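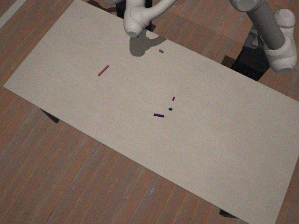

Figure 3. Two white arms at the shared table in Ondham, with small coloured sticks and blocks on the surface.

5.2 Comparing the two controllers on thin pieces

The first round of tests told us that both controllers can pick up a block. That was good to know, but it wasn't much of a contest. Sticks are far more fun. A thin stick lying flat leaves very little room for error in height, and a small error in angle can make it swing or slip out of the fingers as the arm lifts. We therefore built the Plundus task, in which sticks and short blocks are scattered on one table within reach of two arms, and ran both controllers on it from the same starting layouts.

Rekent plans the whole reach before the arm moves and then follows that path closely. Nieto plans only a short way ahead and keeps correcting as the fingers come down. The arms, the grippers and the friction settings were the same for both, and neither controller was tuned again after the block tests. We logged 2947 grasp attempts in all, 1534 of them with Nieto. The uneven split comes from a batch of Rekent runs in June that we threw away after finding a wrong joint limit in our own set-up file.

We counted a grasp as good if the piece stayed in the fingers through the lift and a short sideways move. The way it hung did not matter for this score -- a stick gripped near one end and pointing at the table was as good as one held level.
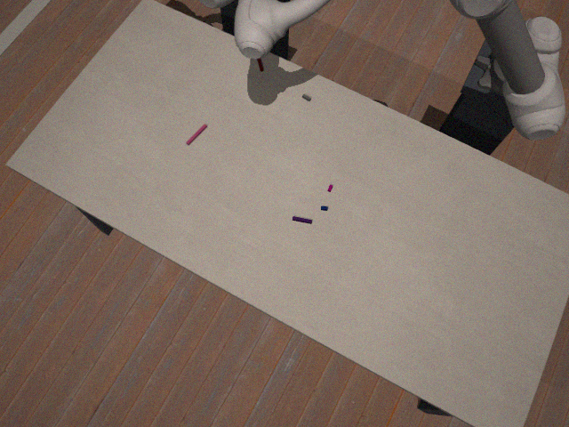
Figure 4. A dark red stick held nearly upright below the gripper of one arm, with the other pieces on the table.

Nieto did better on the sticks, and we were delighted by how steady the gain was. It coped with height errors of up to 4 mm, where Rekent often closed just above the piece and came away with nothing. Across both controllers there were 349 dropped pieces, most of them during the sideways move. Rekent's drops came early, as soon as the arm changed direction. Nieto's came late and were spread over all the lengths of stick we tried.

On blocks the order flipped. Rekent was quicker and its paths were lovely to watch, with hardly a wobble in the wrist, while Nieto spent time making corrections that a short, stable block did not need. A simple switch between the two, based on the length of the piece, is an obvious next thing to try.

Sharing the table brought its own trouble. When one forearm slopes across in front of the other arm's shoulder, the two have to agree on who moves first, and a low gripper near the back of the table leaves its neighbour with few ways in. We gave right of way to whichever arm was closer to a piece and had the other wait clear of the surface.

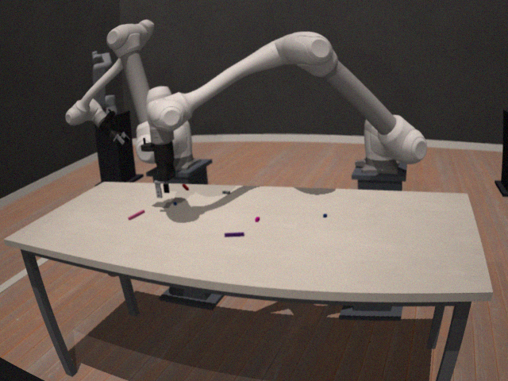 Georges Geagea, commenting on an early draft, thought this rule was too kind to Rekent: a planner that commits to its whole path gains a lot from a neighbour that stands still, and he would like to see the same trials with both arms free to move at once. We agree, and have begun those runs with the starting layouts left as they were.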